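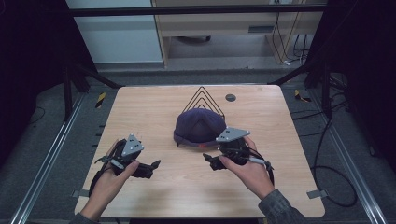
3. Method

3.1 Demonstration by hand-held gripper

The task chosen for the Kultari project was the handling of a knitted hat at a small table fitted with a wire stand. Soft items of this kind have no fixed shape, and a set of written motions which suits one starting position will seldom suit the next. The group therefore decided that the robot should learn from human demonstrations.

Demonstrations were given with a pair of hand-held grippers, one in each hand. Each gripper carries a grey triangular plate marked with small dots. The demonstrator stands at the front edge of the table and performs the task at a steady pace, keeping both plates in clear view throughout. Demonstrators were asked not to touch the hat with their own fingers once a recording had begun.

The hat was placed in a fresh position before every recording. In early trials it had been laid flat each time, and the resulting policy performed poorly whenever the fabric was folded or bunched. From February onwards the hat was dropped onto the table from a low height, and whatever shape it took was accepted as the starting state.

3.2 Demonstration by remote control

A second set of demonstrations was made by remote control, using the Zarkel desk controller. The operator sat apart from the robot and followed the work on a screen. Barry Cropper acted as operator for most of this set. He reported that depth was difficult to judge when the fabric was dark, and that he tended to close the gripper too early.

3.3 Recordings kept

A total of 2079 recordings were made by the two methods. Those in which the hat fell to the floor, or in which a plate was hidden for more than a moment, were removed — 79 in all. The remaining 2000 were used for training. Of these, 359 came from remote control and the rest from the hand-held grippers. A further 200 trials were then run on the robot itself at the Tetstead laboratory, with no person guiding the arms.

3.4 Difficulties encountered

Cables proved a recurring nuisance. A loop close to the wrist could pull against the demonstrator's hand on long reaches to the left, and Conall Mac Mathúna re-routed both leads twice during the term. Recordings made before the second change were retained, although their movements are visibly slower.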